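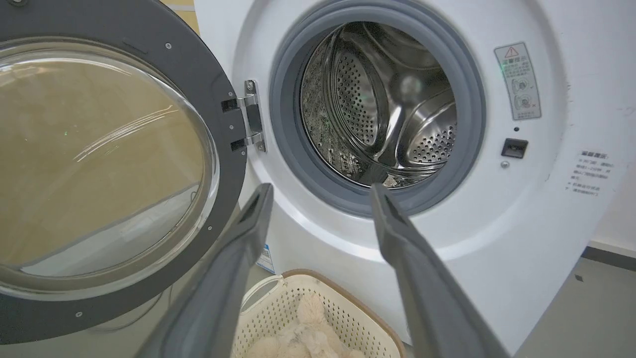

Zwei Greiffinger eines Roboters vor einer offenen Waschmaschine. Im Korb liegt ein Stofftier.

Welche Regeln gelten für Roboter im Haushalt?

Eine Waschmaschine einzuräumen ist für einen Roboter schwierig. Stoff ist weich und sieht jedes Mal anders aus. Außerdem wohnen in einem Haushalt Menschen und manchmal Tiere. Deshalb gibt es Regeln, an die sich die Maschine und die Erwachsenen halten müssen.

Die Ingenieurin Aušra Rimkutė arbeitet bei der Firma Flolen. Ihr Team hat 16 Regeln für die Arbeit an der Waschmaschine aufgeschrieben. Einige davon sind:

Erst schauen, dann greifen. Der Roboter prüft, ob die Trommel leer ist. Es könnte ja eine Katze darin schlafen.

Langsam fahren. In der Nähe von Menschen bewegt sich der Arm langsamer als sonst.

Nicht zu fest drücken. Die Finger dürfen nur so viel Kraft benutzen, wie sie für das Wäschestück brauchen.

Bei Widerstand anhalten. Klemmt die Tür, wird nicht weiter gezogen. Der Roboter stoppt und meldet sich.

Der Notaus-Knopf bleibt frei. Er ist rot und sitzt bei Flolen immer an einem Platz, den Erwachsene schnell erreichen.

Auch Warnaufkleber an Geräten sind wichtig. Auf manchen steht ein Dreieck in Rot und Weiß. Es bedeutet: Achtung!

Bevor eine neue Regel gilt, wird sie geprüft. Für die Regel mit der Tür hat das Team rund 800 Versuche gemacht. Jeder Fehler kommt in eine Liste, und Reijo Rautiainen liest sie am Abend durch.

Was heißt das für dich? Halte Abstand, solange sich ein Roboterarm bewegt. Steck nie die Hand zwischen die Finger. Und klettere niemals in eine Waschmaschine, auch nicht beim Verstecken.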